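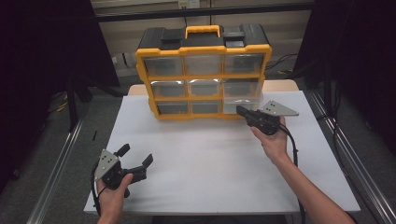
Nine little drawers and a yellow handle.

The Button Man of Callalby

My aunt Tresa left me her shop, which sounds grander than it was. It was one room and a back room on the hill in Callalby, with a bell over the door that went off when lorries passed, and what she sold was buttons. Buttons, zips, a bit of ribbon, and those packets of needles that come with a threader you lose on the first day. I'd driven a bus in Merkton for 12 years and I knew as much about buttons as I did about the moon.

"You'll sell up," said my sister on the phone.

"Course I will," I said, and I meant it. I'd given myself until March.

The trouble was the drawers. Tresa had kept everything in drawers, walls of them, and she hadn't labelled a single one. She'd just known. A woman would come in with a cardigan over her arm and Tresa would look at it, hum a bit, and put her hand straight on the match. I'd watched her do it when I was small and thought it was magic, and then I'd got older and thought it was memory, and now I was stood there in her apron opening drawer after drawer and finding toggles.

So I started sorting. I'd do a wall a week, I thought (I did not do a wall a week). I had the radio on and a flask of tea and I'd tip a drawer out on the counter and push the buttons about by colour, then change my mind and do it by size, then a customer would come in and I'd lose my place and sweep the lot back in again.

That was how Pascual Durán found me, up to my elbows in duffel coats.

He was an old man, very upright, in a navy overcoat that had been good once and was still doing its best. He put his hat on the counter and looked round for Tresa. I had to tell him, and I was no better at it than I'd been the other times. He nodded for quite a while.

"She was keeping a button for me," he said.

"Right," I said. "What sort of button?"

He opened his coat and showed me. Five down the front, dark green, with a sort of ripple in them like the bottom of a pond, and then a gap with two bits of thread sticking out. "The sixth," he said. "I lost it on the ferry to Tapia. Your aunt said she had one, and I could have it when I was ready."

"Ready for what?"

"She didn't say. I thought you might know."

Well, I didn't. But I told him to come back Friday, and I shut the shop early and went through those drawers like a burglar. I found green ones by the handful. Bottle green, pea green, a horrible lime. I held every one up against what I could remember of that ripple and none of them was it. By ten at night I was sitting on the floor of the back room eating crackers and being quite rude to my aunt out loud.

I did find her order book, though, behind the ribbon. It wasn't really orders. It was names, and next to each name a button, and next to the button a note. Mrs So-and-so, pearl, two holes, husband poorly. The Baker lad, brass, interview. Pages of it! And near the back, in pencil: P. Durán, green ripple. Haven't got it. Told him I had. He'll keep coming in.

I read that a few times. The date at the top of the page was years old. He'd been coming in for years, then, for a button that wasn't there, and sitting on the stool by the heater I supposed, and having a cup of tea, and going home again.

He was back on the Friday at opening time. I'd practised a whole speech and it went clean out of my head. He put his hat on the counter, and I looked at the hat, and then I looked at the gap in his coat.

"I'm still looking," I said. "There are 90 drawers and she didn't label any of them."

"No," he said. "She was a terror for that." And he pulled the stool over to the heater without being asked, and held his hands out to it.

I put the kettle on. When I came back he'd got one of the drawers out on his knee and was picking through it, sorting the two-holes from the four-holes, very slowly, on to the lid of a biscuit tin.

"You're doing this wrong, you know," he said. "By colour. She always went by the holes."

My sister rang that evening to ask if I'd spoken to the estate agent. I told her I'd only got as far as the second wall, and could she post me some sticky labels – the small ones, if they had them.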